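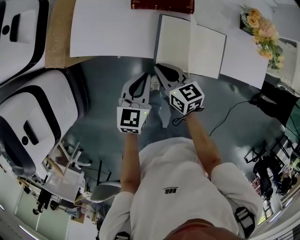
Deux pinces à main, tenues à hauteur de poitrine au-dessus d'un plateau blanc.

Mai
Par Silvia Trnka

Gréement dormant : ce que mesure vraiment un tensiomètre

Sur un quillard monotype, le réglage des haubans se fait à quai, le matin, avec un tensiomètre à ressort et une feuille plastifiée fournie par le voilier. L'équipage relève une graduation, la compare à celle de la feuille, reprend un demi-tour de ridoir et part sur l'eau. La graduation est ensuite tenue pour une propriété du bateau jusqu'au soir. Les relevés effectués ce printemps sur la flotte des Tirel montrent qu'elle dépend aussi de l'instrument, de la main qui le pose et de l'endroit du câble où on le pose, dans des proportions qui dépassent parfois l'écart entre deux lignes de la feuille.

Le Tirel est un bateau simple. Coque de 723 cm, déplacement de 1010 kg en ordre de course, mât posé sur le pont, un étage de barres de flèche poussantes, galhaubans et bas-haubans en monotoron, pas de pataras réglable. Le plan de voilure est conventionnel, avec un foc à faible recouvrement dont la chute passe très près des barres. La jauge interdit de toucher aux ridoirs entre le signal d'avertissement et l'arrivée. Le réglage choisi au ponton est donc celui que l'on garde pendant toute la manche, quelle que soit l'évolution du vent, et c'est ce qui explique l'attention portée à cette question dans la classe.

Les mesures ont porté sur 23 bateaux, tous équipés du même profil de mât, sorti des ateliers Semaan. Chaque gréement a été relevé trois fois, bateau à flot, bôme débordée au centre, sans équipier à bord. La première lecture était faite par le barreur avec son propre tensiomètre, la deuxième par la même personne avec un appareil de référence, la troisième avec un capteur de force Clirkus intercalé entre la cadène et le ridoir. Le capteur allonge l'ensemble de quelques centimètres, que l'on récupère sur une latte à trous prévue pour cet usage.

Le principe du tensiomètre à ressort

L'appareil courant à bord des petits quillards ne mesure pas une tension. Il mesure la flèche que prend un câble entre deux points d'appui lorsqu'on lui applique un effort transversal connu. La tension est déduite d'une table, établie pour un diamètre et une construction donnés. Dès que l'on sort de ces hypothèses, la table ne vaut plus. Un monotoron de même diamètre nominal mais de fabrication différente n'a pas la même raideur en flexion, et cette raideur s'ajoute à la tension dans la résistance que rencontre le ressort. À forte tension, l'effet est négligeable. À faible tension, il devient sensible, et les bas-haubans du Tirel travaillent précisément dans cette zone.

La deuxième source d'écart est la position. Un câble serti est plus raide près de l'embout. Posé trop bas, juste au-dessus du ridoir, le tensiomètre lit trop haut. Plusieurs équipages ont pris l'habitude de l'accrocher à la hauteur la plus commode, qui varie avec la taille de l'équipier. Un repère d'adhésif posé une fois pour toutes sur le hauban supprime le problème. On le place à hauteur de poitrine, à distance franche du sertissage, et du même côté de la torsion du câble à bâbord et à tribord.

Reste le ressort. Il se fatigue peu, mais le pivot s'encrasse de sel et l'aiguille ne revient plus exactement à zéro. Parmi les appareils personnels examinés, les plus anciens donnaient des valeurs inférieures à celles de la référence, avec un décalage à peu près constant sur toute la plage. Un décalage constant n'est pas grave tant que l'on compare l'instrument à lui-même. Il le devient quand on applique les valeurs d'un autre.

Lire la feuille du voilier

La feuille diffusée par Girnetti, qui équipe la majorité de la flotte, donne un réglage de base et des corrections en tours de ridoir par plage de vent. Cette présentation est saine. Le tour de ridoir est une grandeur géométrique : il déplace une extrémité de câble d'une longueur fixe, égale au pas du filetage, multiplié par deux si le ridoir est à double vis. Il ne dépend ni de l'opérateur ni de l'état du ressort. La difficulté tient au point de départ, exprimé en graduations. Si le réglage de base est faux, toutes les corrections qui suivent le sont de la même quantité.

Pour établir cette base, l'ordre des opérations compte davantage que la précision de chaque lecture. On commence par la position du pied de mât, puis la longueur de l'étai, contrôlée au mètre ruban depuis un point de jauge. Vient ensuite la symétrie latérale, vérifiée avec la drisse de grand-voile amenée sur chaque cadène, ou mieux sur un point de livet reporté depuis l'étrave, les cadènes n'étant pas toujours symétriques à la sortie du moule. Les galhaubans sont raidis par demi-tours alternés. Les bas-haubans viennent en dernier. Ils n'ont pas pour fonction de tenir le mât mais d'en contrôler la flexion sous les barres, et les tendre avant les galhaubans fige une courbure qu'il faudra défaire.

À ce stade, on regarde la gorge du mât de bas en haut. Elle doit être droite dans le plan transversal. Une légère déformation en S, fréquente sur les bateaux mesurés, provient presque toujours de barres de flèche de longueurs inégales ou d'un bas-hauban repris seul. Deux bateaux avaient une barre remplacée à la suite d'une avarie, coupée légèrement trop court. Aucun réglage de ridoir ne corrige cela proprement.

Sous charge

La tension statique est un point de départ. En navigation, le galhauban au vent se charge et celui sous le vent se détend, jusqu'à battre si la précontrainte est insuffisante. Le capteur Clirkus, laissé en place pendant des bords de près dans du médium établi, a enregistré une pointe de 743 daN au passage d'une vague courte, très au-dessus de la valeur moyenne du bord. La charge de rupture du câble laisse une marge confortable. L'intérêt de ce chiffre est ailleurs : il renseigne sur l'élasticité de l'ensemble, coque comprise.

Car la coque se déforme. Un Tirel récent, dont la cloison de mât est encore bien collée, perd peu de tension au cours d'une journée. Sur une unité plus ancienne, la compression du mât enfonce légèrement le pont et rapproche les cadènes de l'axe. La tension relevée au retour est alors inférieure à celle du matin sans que les ridoirs aient tourné. Il est utile de noter les deux valeurs, avant et après, pendant quelques sorties. Si l'écart augmente au fil de la saison, c'est la liaison entre l'épontille, le pont et la cloison qu'il faut inspecter – pas le câble.

Le flottement du hauban sous le vent sert souvent d'indicateur. Dans la classe, la règle admise est qu'il doit commencer à prendre du mou lorsque tout l'équipage est au rappel et que la grand-voile est bordée à plat. Les enregistrements confirment que ce seuil correspond à une précontrainte raisonnable sur eau plate. Dans le clapot, il apparaît plus tôt, par à-coups, et conduit à trop raidir si l'on s'y fie seul. Un gréement trop raide ferme la chute du foc, redresse le mât et retire de la puissance au moment où le bateau en demande pour passer la vague.

Effet sur l'étai

Sans pataras, la tension d'étai vient des galhaubans, par l'angle des barres, et de l'écoute de grand-voile. La part de l'écoute est importante au près. Dès que l'on choque pour relancer, l'étai prend de la flèche et le foc se creuse dans son tiers avant. Ce creux est favorable dans le petit temps et pénalisant au-delà. Les équipages qui naviguent avec une grand-voile souvent choquée ont donc besoin de galhaubans plus tendus que la feuille ne l'indique, à vent égal, pour conserver la même forme de foc. Ceux qui bordent fort et jouent du chariot peuvent rester en dessous. C'est une des raisons pour lesquelles deux bateaux de vitesse comparable affichent des réglages éloignés.

La température intervient peu. Un mât en aluminium se dilate plus que les câbles en inox, et un gréement réglé à la fraîche sera un peu plus tendu en milieu de journée. Sur la hauteur du profil Semaan, l'effet reste inférieur à l'erreur de lecture d'un appareil à ressort. On peut l'ignorer, à condition de ne pas refaire la base un jour de forte chaleur et de la comparer à celle de l'hiver.

En pratique

Les carnets les plus exploitables de la flotte ont plusieurs points communs. L'appareil y est identifié, par un numéro gravé ou une pastille de couleur. Le réglage de base est noté à la fois en graduations et en longueur de filetage visible, mesurée au pied à coulisse sur chaque ridoir. Cette seconde valeur permet de remonter le bateau après transport sans tensiomètre, et de repérer un câble qui s'est allongé. Les corrections sont notées en tours, avec l'état de la mer en regard de la force du vent.

Un contrôle de l'instrument une fois par saison suffit. Il demande un bout de câble du bon diamètre, un palan et un peson étalonné. On relève la graduation pour trois ou quatre charges réparties sur la plage utile, on trace la courbe et on la colle au dos de l'appareil. Le pivot se rince à l'eau douce et se graisse très légèrement. Les goupilles de ridoir se changent au même moment, et l'on vérifie que les embouts à rotule travaillent bien dans l'axe du câble, en particulier sur les bas-haubans, où un défaut d'alignement use le toron au ras du sertissage.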